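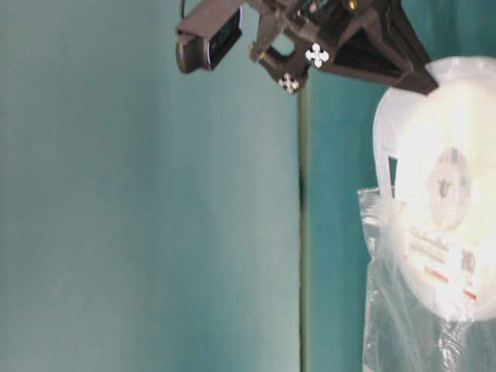
How long does it take to paint a hallway? Four days, if you do it properly, and I'd told everyone it would be a weekend.

The house is 1890 or therabouts, so nothing is straight. Filled the cracks first. Then sanded. Then found more cracks. Armelle Maillard next door lent me her good scraper and a dust sheet and said her own hall took her most of June, which cheered me up no end.

Old paper came off in strips the size of stamps. Three layers, the bottom one a brown flowery thing I sort of liked. Kept a bit. It's in the kitchen drawer with the dead batteries.
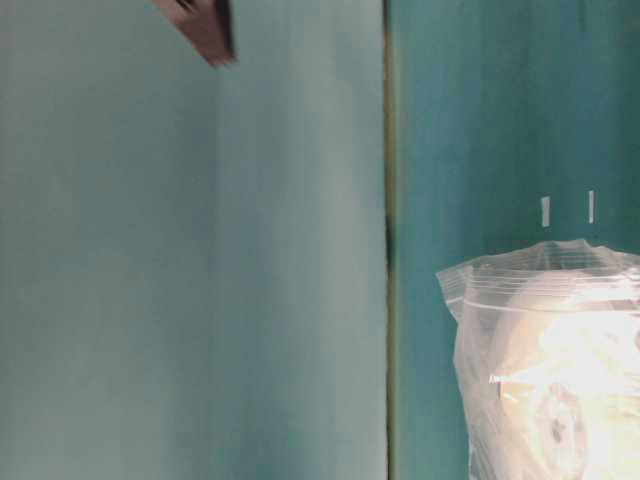

Choosing the colour was the worst part. I had nine sample pots from Norenby lined up on the stairs and hated all of them by teatime. Too yellow, too pink, one that went on like custard. What I wanted was that pale greyish teal you can see on the big flat panel, a bit lighter up towards the top and bluer lower down, no shine to it at all. Try asking for that at a paint counter. The lad mixed me something called Druvdale in the end and it's close. Close enough. Looks green at night with the lamp on but I'm not doing it again.

Two coats on the walls, three by the front door where the old stain kept coming through. Should of used the stain block first, I know, I know. Went back and did it after coat two, then had to start that patch over.

Skirting next. Used up the end of a tin of Bouvier satin, which has been in the shed since we moved in. Skin on it like a rice pudding. Fine underneath. 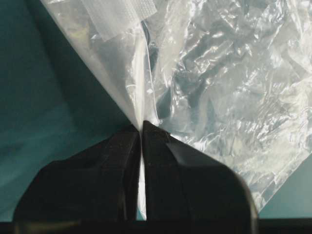

Gloss on the door frames took another evening, and the cat walked past the wet one, so there's a white stripe on the cat and a furry bit on the frame. Sanded the frame. Left the cat.

Total damage was nearly 100 quid, most of it paint, plus a new roller after I left the first one out overnight and it set solid. Don't do that.

Still to do: the ceiling, the bit behind the radiator, and the coat hooks, which I can't find. Landing can wait till the spring. More when my shoulder works again.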